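3.2 Student task and procedure

The course Introduction to Manipulation at Butholm was given to 27 students, who worked in teams of three. Each team had to program the arm in the Unum environment so that it handles two everyday objects, a pen and an orange. We selected these objects for their different shape, and for their low price. The pen was the harder object for most of the teams, for the fingers must be placed well on both sides of a narrow barrel.

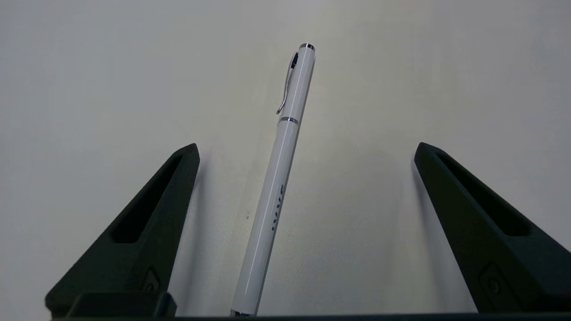
Figure 3. Pen between the two gripper fingers, wrist camera view.

In the first lab session the students only moved the arm by hand control and looked at the wrist view. They wrote down in which direction the arm should move before the fingers can close.
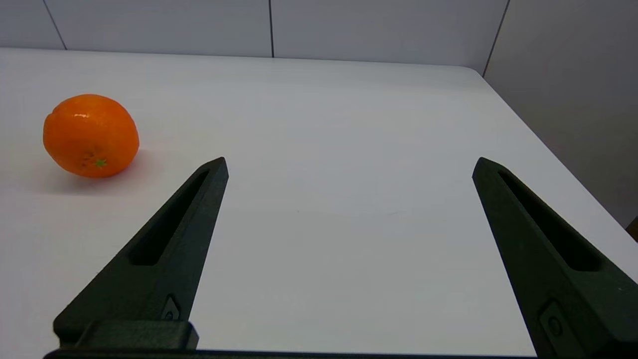 After this, the teams wrote a short routine which corrects the side position of the gripper. The routine was tested at first with the orange. Three teams used the color of the peel to find the object, and the others used the template matching from the Gravitz library. The color method needed less code, but it could not be used again for the white pen on the white table. 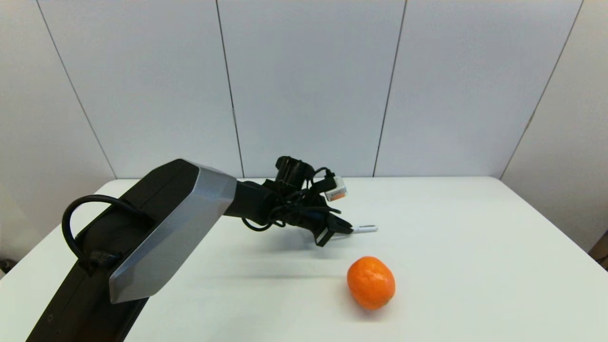 3.3 Evaluation of the student work

For the grade we looked at the final program and at the lab notebook, both with equal weight. Every final run began with the arm away from the table and the two objects placed apart. The teams were free to choose which object they take first.

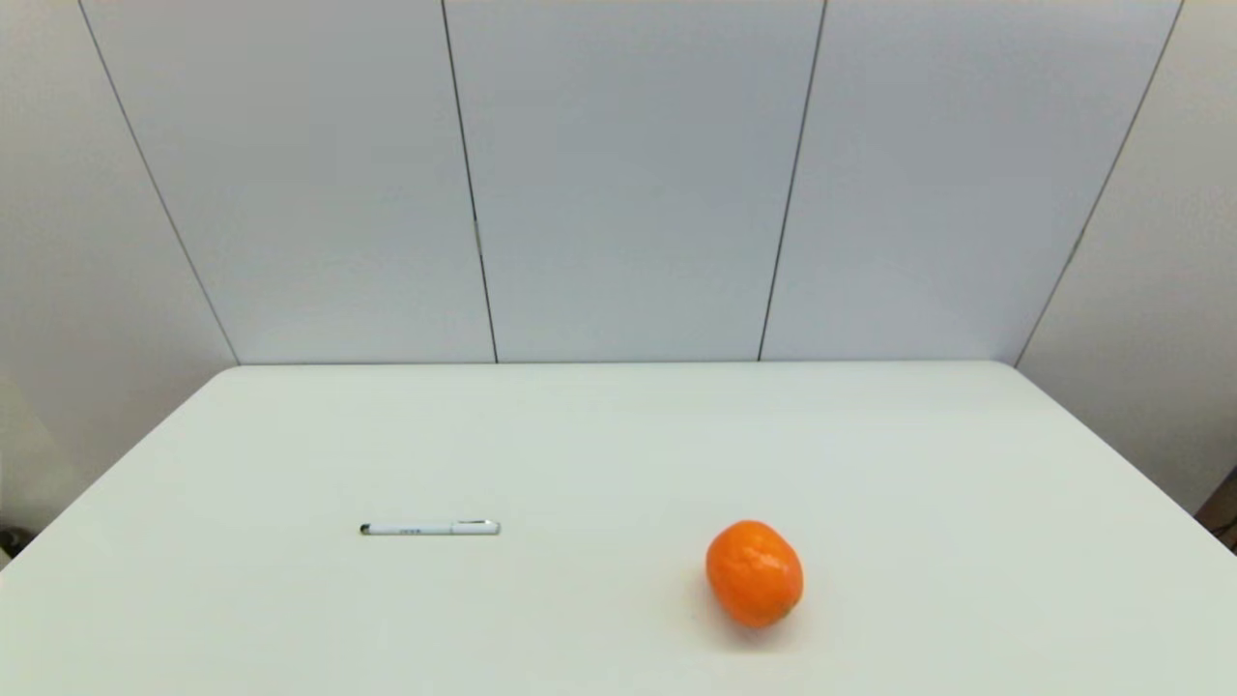

Ibarra objected at the course review that a free choice of the first object makes the grades hard to compare, and proposed a fixed order for the next course. We kept the free choice in this study, and the order is given for each team in Table 2. In total 23 students handed in a complete notebook in June, and only these notebooks are used in Section 4.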